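We use cookies to keep you logged in and to remember which threads you have already read. Accept | Manage preferences

Filed under: Hardware > Old Desktops > Teardown & Salvage

Labeling cables before you pull them: sensible or a cry for help?

greltesier
March 14, 2023
I am taking apart an office tower that came home from a clearance at work. The plan is to move the power supply and board into a case that doesn't look like a filing cabinet, then give the whole thing to my nephew, who has been told it is a gaming PC and will find out.

Last time I did one of these I pulled every cable in one evening, feeling great, and then spent the weekend holding a connector up to various sockets like Cinderella's shoe. So this time I bought a pack of 125 paper labels and started wrapping them around the power leads before touching anything else. My wife walked past and asked if I was tagging birds.

Processor is out and the socket is open. Power cables are still where the factory put them.
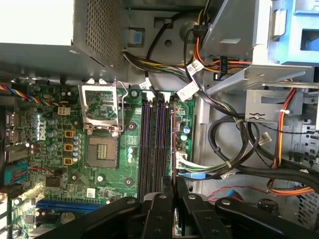
Labels on, CPU out, green board staying put for now.

Two questions. Is paper going to be a problem in there long term, or do I peel it all off before closing up? And is there any trick to getting that bundle of power cables to lie flat? It comes out of the supply like it has somewhere to be.

makis_bench
Shut that socket. I'll answer the rest when you've shut the socket.

greltesier
Good evening to you too.

makis_bench
I mean it kindly. The contacts are the one thing in there you can't fix with patience. You drop a screw in a drive cage, you swear and shake the case. You drop a screw on the contacts and you're shopping for a board. Lever down, cover on if you have one.

travico
Labels are a waste of time, sorry. Power connectors are keyed. The wide one goes in the wide hole, the square one goes by the CPU, the flat ones go to the drives. It's a toddler's shape puzzle with a fan.

The cables that bite you are the front panel ones, the little two-pin things for the power button and the lights, and on office machines half of those are one proprietary block anyway. Photograph that before you unplug it.

ansari77
Hard disagree with travico. Keyed tells you it fits. It doesn't tell you which of three identical drive leads reached the far bay without being stretched like a guitar string. I label everything. I once labeled a label.

travico
Why would you label a label

ansari77
The first one was wrong and I didn't want to lose the history.

makis_bench
On the paper question: plain paper is fine if it stays put. What comes off is the glue. Give it a few warm summers and they slide down the wire and end up stuck to a fan blade, ticking. I'd take them off at the end, or use the flag style where the paper sticks to itself.

Also, before you go shopping for that nicer case, check what shape the supply and the board are. Big-name office towers love a board that's almost standard. I have a very handsome empty case in my garage for exactly this reason.

greltesier
Socket is closed. I also found out the lever makes a noise like you've broken something even when you haven't, so that was a fun second and a half.

The screw holes are what I was going to measure tonight. Your garage case isn't for sale by any chance?

makis_bench
It is $19 and it has been for four years.

ansari77
For the cable bundle, don't fight it near the supply where it's thickest. Let it come out the way it wants, then start tying further along. Velcro, not zip ties. You will be back in there, you always are, and cutting a zip tie next to a row of colored wires is how I lost a perfectly good drive lead.

travico
Agree on velcro. See, I can agree with things.

And clean the cooler properly before it goes back on. Old paste turns to chalk. Wipe off both sides, pea of new stuff, done. Don't let anyone draw you into the pea versus X argument, there's a thread on that here with 1,241 replies and I regret most of mine.

ansari77
It's X.

travico
No.

greltesier
Update: measured it. Board holes look standard except for one, which is off by what I'd call a hair and my ruler calls 4 mm. Supply seems normal. Makis, I may be coming for the handsome case after all, or I may just paint the filing cabinet.

Also ran out of room on a label and wrote "the other one" on it. I can already tell that's going to be a problem in April.

makis_bench
Paint it. I've grown attached to mine.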